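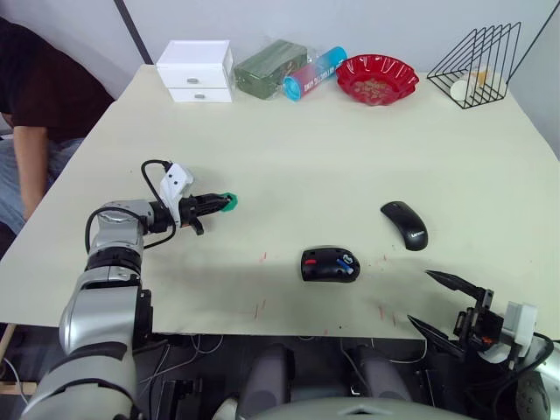
Comparing two grippers on a two-armed robot

You have two grippers and two opinions about which is better, one of them held by whoever signed the order. Settling it takes an afternoon.

What you need

A robot with an arm on each side, a table, and some ordinary clutter. Computer mice are good value: curved, slippery and usually to be found in pairs. Add something small that you don't mind seeing crushed. Leave the awkward stuff along the back of the table, where it gives the cameras something to think about.

Step 1. Mark the table

Put a few short red marks on the surface and start each object from one of them. Makis Stefanou did our first round at Jamthorpe in April without any, and we now own 76 results that can't be compared with each other.

Step 2. Tie up the cables

Move each arm through its full reach by hand, power off, and watch the cable at the wrist. A loop over the arm is fine. A loop that catches the elbow will end your session early and be written up as a gripper fault.

Step 3. Pick, hold, put down

Run one arm at a time and park the other with its fingers open, well clear. For each object:

Close at the lowest force setting and lift.
Hold for 5 seconds.
Put it back on its mark.
Do the whole thing 3 times before you touch any settings.

Start with the small object. Long fingers do well on it and make everyone cheerful. Then try the mice, side-on, and watch the cheer drain away. If one shoots off across the table, write that down as a drop - "unplanned release" was Makis's suggestion and it was not adopted.

Step 4. Swap sides

Move each gripper to the opposite arm and repeat. It's dull, and it is how we found that our poor left-hand scores belonged to a badly set camera.

Write the scores up the same day, including the drops.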